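Cevcombe Hillwalkers Board > Clothing and Kit > Waterproofs and Layers

Reproofing a Morov Talus shell: wash-in or spray-on?

gritstone_ken
Member
My Morov Talus (three-layer, the older cut with the chest pocket) has stopped beading across the shoulders and down both forearms. The membrane is sound. I filled each sleeve with water over the bath and left it for 2 hours with nothing through the inner face. It's only the face fabric that wets out, and then of course it feels clammy because nothing can get out through it.

Last reproofed in December with a wash-in. That lasted five outings, which seems poor. Is spray-on any better on a three-layer jacket, or am I doing something wrong at the washing stage?

tarn_hows
Member
What did you wash it with before the wash-in went in? If the answer is ordinary detergent, that's your problem. Residue from detergent attracts water and the proofing won't bond over it. Run the drawer empty on hot first, then take the drawer out and clean behind it. There is always a blue sludge in there.

gritstone_ken
Member
Tech wash, the Dolleo one, double dose. I did not clean the drawer.

tarn_hows
Member
Clean the drawer.

Hefin Pritchard
Moderator
Spray-on for anything with a lining or a wicking inner face. A wash-in treats both sides, and on a two-layer jacket with a mesh drop liner it makes the liner less absorbent, so sweat sits on it. On a three-layer the inner scrim is thin and the effect is smaller, but I still prefer to put the product where it's needed. Shoulders, hood, forearms, and the hip area if you carry a pack with a belt.

The other question is heat. Did you tumble it afterwards?

gritstone_ken
Member
No, line dried. The bottle says heat is optional.

Hefin Pritchard
Moderator
It depends on the chemistry. Some of the newer fluorine-free treatments cure at room temperature and some do a great deal better with 20 minutes on low. The care label on the Talus allows a low tumble. I would do that before buying anything else. Often the old finish comes back enough for another month.

mossback
Member
I'm going to disagree with the spray advice. I've used both on the same jacket and the spray was patchy every time. You get good beading where it went on heavily and none in the folds, under the arms and along the seams. Wash-in is even. If the inner face picks up a bit of repellency, so be it, I've never noticed a difference in how it wears.

The rating on my shell is 10,000 mm and it's had wash-in twice a year since new. Still fine.

Hefin Pritchard
Moderator
The hydrostatic head figure describes the membrane. It tells you nothing about the face finish, which is what we are discussing. Patchy spray is nearly always too little product or not working it in. You have to spread it by hand while the fabric is damp and take off the excess before it dries, or you get white marks.

mossback
Member
I know what hydrostatic head is. My point is the jacket hasn't suffered.

olvera_owner
Member
Does any of this apply to gloves? I have a pair of Olvera winter gloves, leather palm with a softshell back and a bonded insert. The backs wet out. I don't want to put wash-in on the leather.

tarn_hows
Member
Don't submerge them. Inserts that are only fixed at the fingertips pull out when you take your hand out wet, and then the glove is finished. Sponge the backs with diluted tech wash, rinse by sponge with clean water several times, spray the fabric only. Wax for the leather, thin, warmed in the hand. Mask the leather with tape if you're fussy.

Cuffs on jackets can be done the same way if it's only the cuffs that have gone. No need to wash the lot.

lowfell_anna
Member
Seconding the sponge and cloth for small areas. I do cuffs and hood peaks on a worktop by the sink. Use a dense sponge, wring it well, and keep one cloth for the soap and another for the excess proofing, otherwise you put the detergent straight back on.
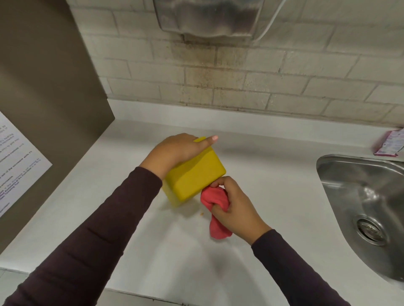

Yellow sponge, pink cloth

After the second rinse I leave the piece flat for ten minutes and then spray from a hand's width away. One pass up, one pass across, then blot. I use less of the bottle this way than when I did the entire jacket hanging up, where a good part of it went on the floor.

olvera_owner
Member
Is microfibre all right for the blotting or does it shed?

lowfell_anna
Member
Fine if it's been washed without conditioner. Old cotton works as well. Avoid anything fluffy on the softshell backs, it catches in the weave.

mossback
Member
How long does a spot treatment last compared with a full one? I'd expect the edge between treated and untreated to show.

lowfell_anna
Member
It shows when wet, for the first few outings. Duration is the same as far as I can tell. Cuffs go first in any case from rubbing on pole straps.

gritstone_ken
Member
Update. Cleaned the drawer (tarn_hows was right about the sludge), ran an empty hot cycle, washed the Talus again with a single dose and two extra rinses, then 20 minutes on low. No new proofing at all. Under the shower the hood and left forearm bead properly. Right forearm is partial. Shoulders still wet out within a minute, in two bands exactly where the pack straps sit.

Hefin Pritchard
Moderator
That's abrasion. Spray the two bands and the right forearm, work it in, blot, low heat again. Expect to repeat the shoulders more often than the rest. If the face fabric has gone furry there, proofing will only hold for a short time whatever you use.

gritstone_ken
Member
Slightly furry on the left side. Will spray. Does the Dolleo spray go over the Dolleo wash-in without trouble, or should I strip it first?

tarn_hows
Member
Straight over. You've washed it twice, there's little left to strip.

mossback
Member
Or use the wash-in again now the drawer is clean, and do the whole jacket in one go. But I can see I'm outvoted.

Hefin Pritchard
Moderator
Moved from General Chat to Waterproofs and Layers. Ken, put the result here once you've had it out in proper rain, with the number of hours if you can.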